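Sachbearbeitung Lohn- und Gehaltsabrechnung (m/w/d) in Cernden

Die Estel Abrechnungsdienste GmbH erstellt Entgeltabrechnungen für 176 Mandanten aus Handwerk, Handel und Pflege. Für den Standort Cernden ist zum 1. Juli eine Stelle in Vollzeit zu besetzen. Die Stelle ist unbefristet.

Aufgaben
Eigenständige Abrechnung eines festen Mandantenstamms einschließlich Baulohn
Pflege der Stammdaten, Meldungen an Krankenkassen und Finanzämter
Erstellung von Bescheinigungen, Bearbeitung von Pfändungen
Vorbereitung von Lohnsteuer- und Sozialversicherungsprüfungen
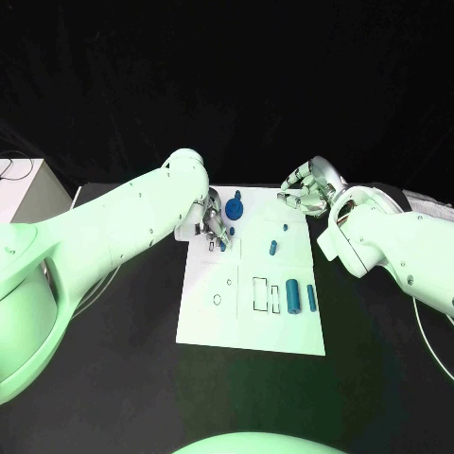
Anforderungen
Abgeschlossene kaufmännische Ausbildung
Mindestens 3 Jahre Berufspraxis in der Entgeltabrechnung
Sichere Kenntnisse im Lohnsteuer- und Sozialversicherungsrecht
Deutschkenntnisse in Wort und Schrift, Niveau C1

Konditionen
Die Wochenarbeitszeit beträgt 39 Stunden bei Gleitzeit. Mobile Arbeit ist nach der Einarbeitung bis zu 50 Prozent der Arbeitszeit möglich. Die fachliche Einarbeitung übernimmt Marietjie Motaung, die Teamleitung liegt bei Nam-gil Ko.

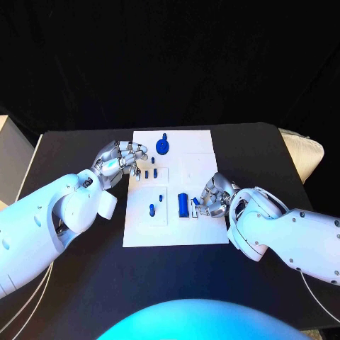

Kann die Stelle auch in Teilzeit besetzt werden?
Ab 30 Wochenstunden ist eine Besetzung in Teilzeit möglich. Die gewünschte Stundenzahl ist im Anschreiben anzugeben.

Bewerbung
Lebenslauf, Zeugnisse und Gehaltsvorstellung sind in einer PDF-Datei über das Bewerbungsformular einzureichen, Kennziffer 67. Rückfragen beantwortet Hendrik Mabuza, Personalabteilung.

Stand der Ausschreibung: 4. Juni 2025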